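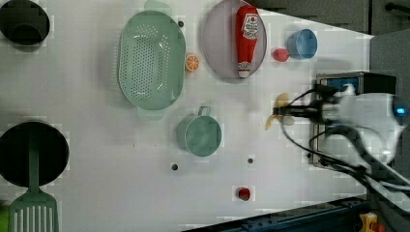
Kitchen table task at Civholm, with what looks like a toy banana in the gripper.

Muker Robotics Club - Frequently Asked Questions

Last updated November 30, 2018

What is the Muker club?

Muker is an after-school and weekend robotics club for students in grades 9 through 12. We meet in the lab on the second floor of the Civholm building. Students work on one long project per year, in teams, and most of that project involves getting a robot arm to handle ordinary objects. The lead instructor is Asabe Omoregie. Nnamdi Haruna runs the software side and answers most of the email.

What is this year's project?

The kitchen table task. Toy kitchen items are laid out on a white table and the arm has to pick up a named item and put it where it was asked to. The set includes a pot, a frying pan, a colander, a mug, a cup, a plate, a ketchup bottle and some play food. Teams write the program that decides where to grip and how to move.

Why toys and not real dishes?

Toys are light and cheap, and they don't break when dropped. They are still hard enough. A slotted spatula lying across a pan is a different problem from a banana, and a cup on its side is a different problem from a mug standing up. Teams that start with the mug usually spend two or three sessions on the handle alone.

Does my child need to know how to program?

No. New students start with Sani, the block-based editor we use for the first six weeks. It sends the same commands to the arm that the text version does, so nothing has to be relearned later. Students who already write Python can skip it after a short check with Nnamdi.

How are teams put together?

We assign them. Students may name one person they would like to work with, and we try to honor that. We do not take requests to be kept apart from someone unless a parent writes to us.

How is the task scored?

Each team gets 6 attempts on the day. An attempt is worth up to 50 points, for a top score of 300. Points are given for reaching the right item, for lifting it clear of the table, and for setting it down in the target area. Knocking over another item costs points. The full score sheet is posted in the lab and goes home with the team packet.

Are the items in the same place every time?

No. A judge lays out the table from a card drawn before each round. Items may be upright, on their side, or lying on top of one another. Teams do not see the card ahead of time.

Can students touch the arm?

They can when it is stopped and an instructor has said so. While it is running, hands stay off the table and away from the cables. Students who forget get one reminder and then sit out the rest of the session. Long hair is tied back and hoodie strings are tucked in.

Do you keep records of the practice runs?

Yes. Every run is logged with the team name, the item and the result. Last season the club logged 3,039 runs, and 2,578 of them ended with the item lifted off the table. Teams can ask for their own logs at any time. We don't share one team's logs with another until the season is over.

What is Grosari?

Grosari is the end-of-season event, where teams run the kitchen table task in front of families and then try a surprise item. Last season the surprise item was a sponge. Attendance is optional, but a team needs at least two members present to compete.

When do we meet in December?

Regular hours for the first two weeks, then we close for winter break. The lab is not open for make-up sessions during the break. Students may take their code home, but the toy set stays here.

My child missed the first month. Is it too late to join?

Usually not. We can add students to existing teams until winter break. After that we keep a waiting list for next year.

What should students bring?

A notebook, a pencil and closed-toe shoes. Laptops are provided. Food and drinks stay in the hallway - this includes water bottles with lids.

Who do I contact with other questions?

For schedules, forms and fees, ask Asabe Omoregie. For anything about code, laptops or Sani accounts, ask Nnamdi Haruna. Both are in the lab during club hours, and messages left at the Civholm front desk are picked up the same day.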